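Irja Peltonen
2025-07-31

Right, back from Flisusstead and a few of you asked what's worth doing there, so I'm putting it all in one thread before I forget the lot (1/10)

Short answer: get the early train and go straight to the harbour hall. By eleven the coach parties are in and you can't get near the fish counter. I was there by half eight with a coffee in my hand and had the run of the place (2/10)

The smoked mackerel man is on the left as you go in, past the florist. Ask for the peppered one. He'll try to sell you a whole side and you should let him, it keeps fine in a hotel fridge if you wrap it well (my room still smelt a bit, sorry) (3/10)

Upstairs is all household bits: buckets, tea towels, brushes, slippers. Loved it! Bought 3 tea towels and a potato peeler and had to be dragged away. Most stalls up there are cash only and the nearest machine is out by the tram stop, so sort that first (4/10)

Lunch: Niskanen, the tiny place behind the hall with the green awning. Soup and rye bread, that's the menu, and it changes when the pot runs out. You share tables. I ended up next to a retired ferry engineer and got the full history of the breakwater, which went on a while but was pretty good (5/10)

The lighthouse walk is signposted as easy and it mostly is, apart from 115 steps at the end with a rope for a handrail. Fine in trainers. I wouldn't do it in the wind with small kids. Take water, the kiosk at the bottom was shut both times I passed (6/10)

Skasley is the next bay along and much quieter. The 445 bus goes from outside the library and the driver will stop at the beach path if you ask. Lovely flat sand, loos are clean, one ice cream van. We stayed until tea time and I've got the sunburnt ankles to prove it (7/10)

Things I'd skip: the wax museum (overpriced, and stuffy upstairs) and the evening boat trip, unless you really like commentary. Ilari Ahonen told me to skip the boat and I went anyway. He has been very smug about it (8/10)

Where to stay: we were up the hill near the old school, 800 metres from the station and every one of them uphill with a suitcase. Quiet at night though, and a good breakfast with proper porridge. If your knees aren't great, look down by the canal instead. I went once in January too and half the town was closed, so check before you book a winter weekend (9/10)

Last one! If you've got a question about buses or the market, reply under this and I'll get to it tonight after work. Does anyone know if the Sunday boat from Skasley is still running? The timetable on the pier was two years old (10/10)

24 replies · 61 shares · 207 likes

More from Irja
- Packing for a week with one small rucksack
- Market halls I'd go back to
- Rainy day in Zirance: where to sit with a book
- Night trains, the good and the grim

Contact · Help · © 2025 · Back to top

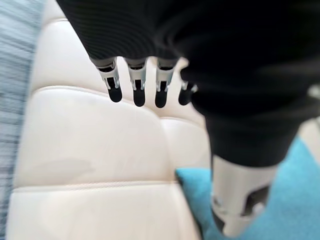

Four fingers with black tips, under a black cover.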